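We use cookies to keep this site working. Accept | Manage settings

# Jidlow Open Day Folding Set

Episodes recorded at the Jidlow open day in September. Visitors and staff folded garments on a bed using hand-held grippers, one in each hand. Maintained by Ognjen Tomić and Mircea Ardeleanu.

## Contents

- 361 episodes, head view, one garment per episode
- 140 of these by first-time operators
- Garments: T-shirts, towels, pillowcases
- License: research use, no redistribution

The task starts with the garment flat on the sheet. The operator folds it lengthwise, takes both ends, pulls the bundle taut and sets it down. Regrasping is allowed and is not labeled separately.

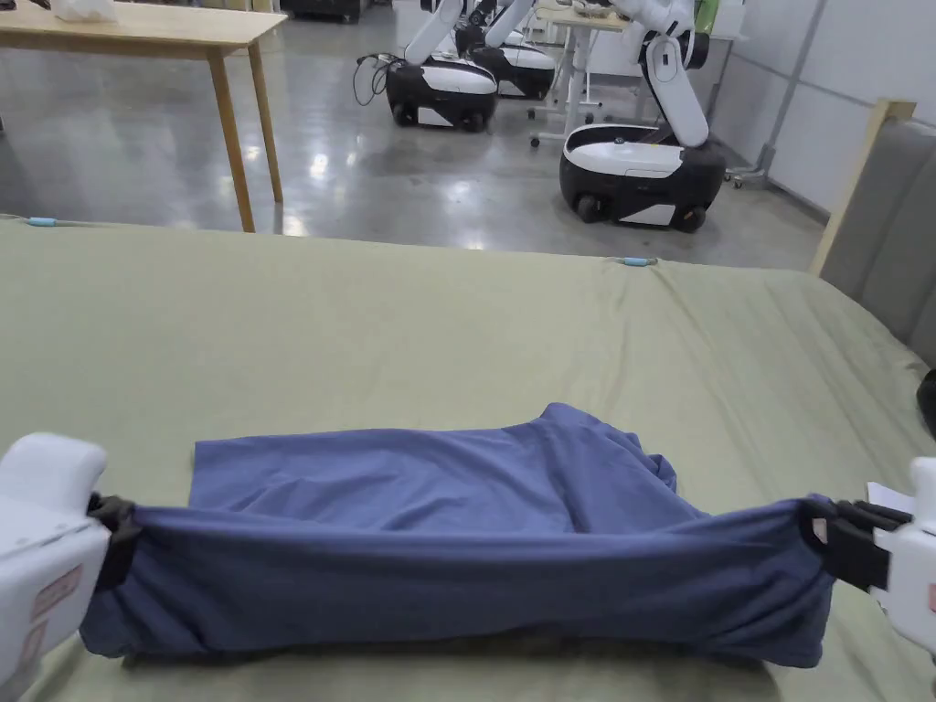
First-time operators got a short briefing from Adalberto Furtado and one practice fold, which was not kept. They tend to grasp too close to the hem, and their episodes run longer. Filter on `operator_level` if this matters to you.

## Known issues

- Sleeves are often left bunched. `fold_quality` was scored by a single rater.
- Overhead lights reflect off the floor and exposure shifts when the head tilts up.
- Mobile robots are visible in the background of some episodes. They have no role in the task.

## Loading

`python load.py --split openday --level all`

Report bad timestamps to Mircea with the episode ID.

Last updated: September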